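3.2 Where the table stands in the home

When we began talking with households in Brernovholm, we had expected the kitchen to be the room people cared about most, and we had written our interview guide with that in mind. It took only a handful of visits in October for us to see that the conversation kept drifting back to the table, wherever in the home it happened to be. Of the 148 households that took part in the longer interviews, many told us how the table had come to them, who had sat at it over the years, and which corner of the room it had been moved to and then moved back from. We were very glad to let them talk, and several of these visits ran well past the hour we had asked for.

Shape came up more often than we had planned for. People with round tables liked to tell us that there was no head of the table to argue over (a point made with great affection by parents of teenagers), while people with long tables spoke of the comfort of having a seat that was always theirs. 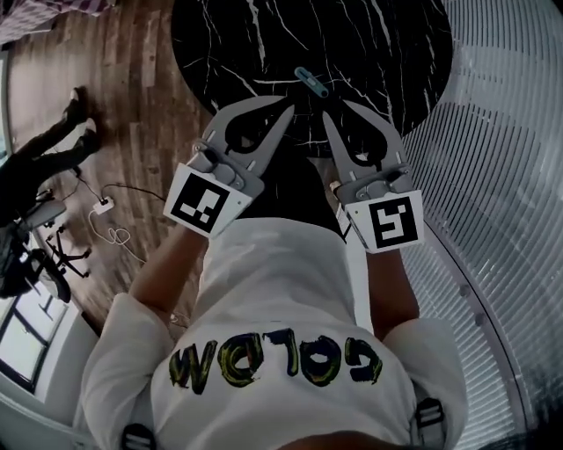

Figure 4. A round table with a black marble top.

Stone tops drew the strongest feelings of any material. Their owners in the Groen district, where the apartments are older and the stairs narrow, remembered delivery day in loving detail, and some had chosen their next apartment partly with the table in mind. In the mailed survey, which reached 1466 addresses, we had given material a single line on the form. We would give it a full page now, and we return to this in Section 5, where the written answers are taken up together with the floor plans.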